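Workshop notebook, hats and small fabric goods
February, started a little after 8

Back on the hats this morning, with a pot of tea and the good lamp, and I want to get all of this down before I forget which pile is which. We are still on the Pikora batch, the children's caps, and I had told everyone we would be through them by the end of last month. Well, we aren't, but we are closer than it felt when I went home yesterday, and I have stopped minding so much now that the shelves are beginning to look like something.

For whoever picks this up after me: the full stock sheet says 2,414 pieces across all the soft goods, and that takes in the scarves, the mittens and the odd bits from Jollent that came in the tall cartons. The hats are 1,401 of those. I did the adding up twice, once on paper and once on the old desk calculator with the sticky seven, and got the same answer both times, so I am going to trust it and ask that we all use that figure from now on. The pencilled number on the inside of the cupboard door is wrong and I have crossed it out.

Folding. We have had a bit of a muddle over this and I think it is mostly my fault for changing my mind. The knitted ones go in half and then in half again, seam inside, and they sit happily like that for as long as you please. The brimmed ones are another matter. I tried nesting them in stacks, crown into crown, the way the Chauvin people pack theirs, and it does save a great deal of room, but the ones at the bottom of the stack came out after a week with a dent across the front that would not steam out. So shorter stacks, please, and a twist of tissue in the crown of the bottom one. If we run out of tissue there is a roll of the thin brown paper under the cutting table, behind the ironing board, and it does nearly as well.

I also had a go at washing a few of the paler ones by hand, in the big sink, with the plain soap flakes. I am pleased to say the colour held. I was a bit worried about the sewn-on shapes, as the edging on those is a dark thread and I have been caught out by dark thread before (the tea towels, we needn't go over that again). I left them in for the length of two sides of a record and the water stayed clear. They went on the upturned bowls to dry and I shall look at them again tomorrow before I say anything more definite.

A small discovery about picking them up, which I note mainly for my own sake. If you take a soft cap by the very top it hangs nicely but you stretch the little button or tab, if it has one. If you take it by the brim it flops over and you end up chasing it along the table. The best hold I have found is a good pinch of the crown, low down and near the front, where there is enough loose cloth to gather and the seam gives you something to lift against.

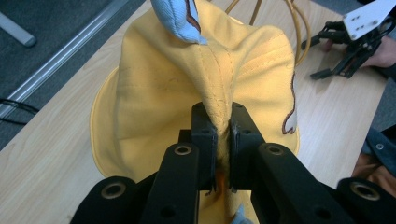

The brim then more or less looks after itself, and you can set the whole thing down where you want it and tease the crown back into shape with a knuckle from the inside. It does leave creases if you hold on too long, and the lighter cottons are the worst for it, but they drop out with a bit of steam. I have put the small steamer on the shelf by the kettle - do fill it from the filter jug, as the tap water here furs it up terribly.

Labels next. The Tindent labels have arrived and there are 201 on the roll, so we can't do the lot, and I would like us to use them on the brimmed caps first and leave the knitted ones in their bags with a slip of card. Stitch at the two top corners only. I know the glue is quicker, but it went yellow on the last lot and I spent an afternoon picking it off with my fingernail.

Still to do: find the other half of the tissue order, sort the mittens into actual pairs, and mend the drawer that sticks. I also want to try the caps on the slanted shelf by the window, although the sun comes round there after lunch and I don't want them to fade. Perhaps the blind could stay down. I'll move a few of the older ones over first and see how they get on.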